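Do small cafés have to put calories on the menu board?

Halonen
November 2019
My sister and I are opening a little lunch place in Rotcombe in December and I can't wait! I'd love to show calories next to every dish. Do we need a lab to work them out?

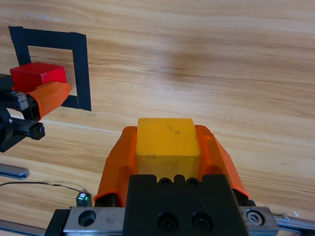

Grastine
Congratulations! No lab needed for our place, we did it all from recipes. Weigh everything raw, add up the calories from the packets, divide by portions. Cheese is where you'll slip up. A lump the size of the yellow block up there tells you nothing until it's on the scales. Our cheese scone came out at 519, and I'd guessed 261!
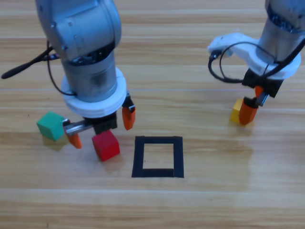

Oil and dressings

Weigh the bottle before and after. One spoonful of our dressing added 78, so now we serve it on the side and people love it.

Lendument
Just ring the council, they'll tell you what the rules are. We put ours on a chalkboard and changed them whenever the soup changed, which was great fun 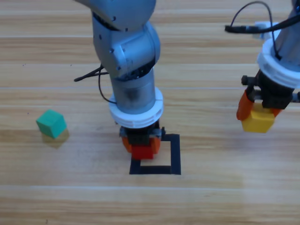 and regulars started asking for the numbers before the soup! Leek was 192 a bowl without bread.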